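Skeltbridge Robotics Short Course
Unit 4: Teaching by demonstration
Notes: Ilse Declercq. Lab sessions: Kheri Langat

4.1 Two ways of showing

In kinaesthetic teaching you hold the arm and move it through the task yourself. The joints are set to give way, and the controller records their angles as you go. It suits one arm and slow movements. Two arms are hard to guide well at once.

In teleoperation you stand apart from the robot and drive it with hand controllers or a smaller leader arm. You see only what the robot's cameras see, so depth is harder to judge — expect your first few grasps to miss.

4.2 What gets recorded

Each demonstration is a list of time steps. A step holds the camera images, the joint positions, the gripper openings and the command sent. The Samska set used in the lab has 605 demonstrations, the longest of which runs to 3,207 steps.

Leave out long pauses. A policy trained on them tends to learn to stop.

4.3 Practising in simulation

You will drive the simulated two-armed robot before you book time on the real one. Start with both grippers open and get used to which controller moves which arm. The view may be tilted; learn to steer by the table edge.
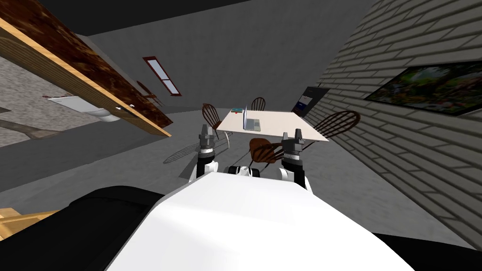
Fig. 4.2. Simulated dining room from the robot's side, both grippers open, laptop on the table.

Before the lab: read Vachon's handout on resets and record 18 practice runs. Mark failed runs as failed — do not delete them. Bring the log file with you.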